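Kedari Lalska Takes Small Wagon Prize, Needs Larger Shelf

The Kedari Lalska has been named Best Small Wagon at this year's Nimia Drivers' Choice Awards, beating a shortlist that included two cars most of the judges had to be reminded were wagons. It is the first trophy for the Lalska and the third for Kedari, whose previous two were both for the same pickup and are kept, according to the company, "somewhere in the building."

The award was handed over at a dinner in October to Chaimae El Fassi, who runs product planning for the brand. She thanked the judges, the engineers and the people who still buy wagons, in that order, and sat down again in less time than it took to carve the chicken.

Judges praised the Lalska for its low load floor, its quiet cabin and its climate controls, which are knobs. The knobs got a paragraph to themselves in the citation. They turn left for colder and right for warmer, and the panel called the arrangement "a welcome return to form," as if knobs had been away on a long trip and come back tanned.

"We did test a touchscreen version," El Fassi said after the ceremony. "People kept turning on the rear wiper when they wanted the heat. We had a very clean rear window and a lot of cold people."

The Lalska goes on sale with a choice of two engines, a gas unit making 150 horsepower and a hybrid that Kedari says feels quicker than it is. Both come with front-wheel drive. All-wheel drive is an option, as are roof rails, a cargo divider and a shade of green the brochure calls Wet Fern. Wet Fern is the most popular color so far, and dealers have been asked to stop calling it Pickle.

The car has had a good autumn. Kedari reports more than 1000 orders before the first cars reached showrooms, a number it describes as "ahead of plan." Asked what the plan had been, a spokesperson said it had been lower.

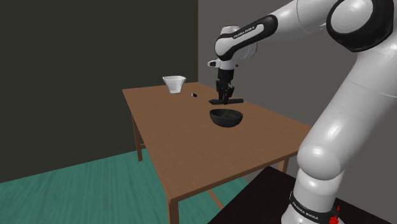 Tosh goes home with two

The evening's other winner was Tosh, which picked up Best Family Van and the Readers' Award. The Readers' Award is decided by online vote, and Tosh owners are known to be organized. The club's newsletter had carried the voting link on its front page since summer, right above the recipe column.

Best Family Van was a closer thing. The judging panel, chaired by Nesma Bouzid, spent three days loading strollers, folding seats and trying to get raisins out of seat tracks. The Tosh came out on top in the raisin test by what Bouzid called a comfortable margin. Its seat tracks have covers that lift off without tools, and one of the judges was so taken with them that he lifted them all off and had to be asked to put them back.

"You can design a beautiful van," Bouzid said, "but a four-year-old is going to pour juice into it. We wanted to know which company had met a four-year-old."

The panel had some complaints, too. The Tosh's third row was judged fine for short trips and short people. The chime that warns of an open sliding door was compared to a microwave with something to prove. Tosh says a software update will make the chime quieter and has not said when.

What the judges did not like

No prize was given for Best Convertible. Only one car was entered, and its roof declined to open on the morning of the test. The manufacturer has asked not to be named, and the judges, who had already put on sunscreen, agreed.

There was also no award for Most Innovative Cup Holder, dropped this year after a dispute over last year's result that both sides describe as settled and neither will discuss.

Kedari plans to mark the win with a badge on the Lalska's tailgate, available at no extra charge to anyone who asks for it. Buyers who would rather not have the badge don't need to do anything. The first cars arrive at dealers later this season, with the hybrid following after the winter. Prices for the hybrid have not been set.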